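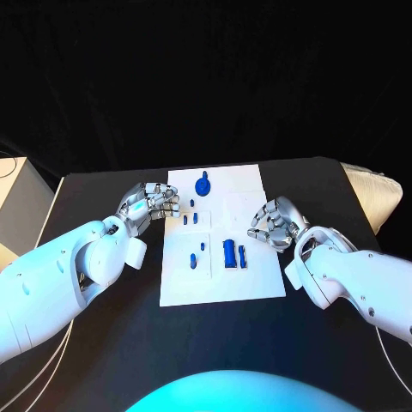 Photo: Bunard

BUNARD, Saturday: The district health office in Bunard has confirmed 5 new cases of measles, bringing the total recorded since the start of the current outbreak to 647. No deaths have been reported.

Of the new cases, 3 were identified in the town of Bunard and 2 in the neighboring municipality of Grornitz. All are children of school age. Two of the patients were admitted to the Stoyanova Regional Hospital for observation and are in stable condition. The others are isolating at home under the supervision of their family doctors.

Laboratory confirmation was completed on Friday evening. The samples were tested by PCR at the hospital's own laboratory. Cases that meet the clinical definition but have not yet been tested are listed separately as suspected and are not part of the total given above.

Contact tracing is under way. The cases in Grornitz are linked to a household already known to the health office. The source of infection for the Bunard cases has not been established. Anyone who was in the waiting area of the Kiris outpatient clinic on the morning the first of these patients was seen is being contacted by telephone. People who receive a call are asked to have their vaccination record at hand.

The vaccination point at the Kiris clinic will remain open through the end of August. It operates on weekdays from 8 a.m. to 6 p.m. and on Saturday from 9 a.m. to 1 p.m. No appointment is required. The vaccine is free of charge for all residents of the district, regardless of insurance status. Children must be accompanied by a parent or legal guardian, who must sign the consent form. The form is available at the clinic in printed form and at all municipal offices.

Adults who have no written record of two doses are advised to attend. The vaccine is not given during pregnancy or to persons with severely weakened immune systems. Persons in these groups who believe they have been exposed should call their doctor the same day.

Early symptoms of measles include fever, cough, runny nose and red, watery eyes. A rash usually follows several days later, starting on the face and spreading downward. A person with measles can pass on the virus from four days before the rash appears until four days after. Anyone with these symptoms should stay at home and telephone a doctor before visiting a clinic or emergency department, so that staff can arrange a separate entrance.

Visiting restrictions on the pediatric ward of the Stoyanova hospital stay in force. Each patient may have one adult visitor at a time, and visitors must show proof of vaccination or past infection. Outpatient appointments in other departments are not affected.

Summer day programs in Bunard and Grornitz may continue. Organizers are required to keep daily attendance lists and to report any child with fever and rash to the health office without delay.

The next update on case numbers will be issued when new laboratory results are available.

Issued by: Press Section, District Health Office, Bunard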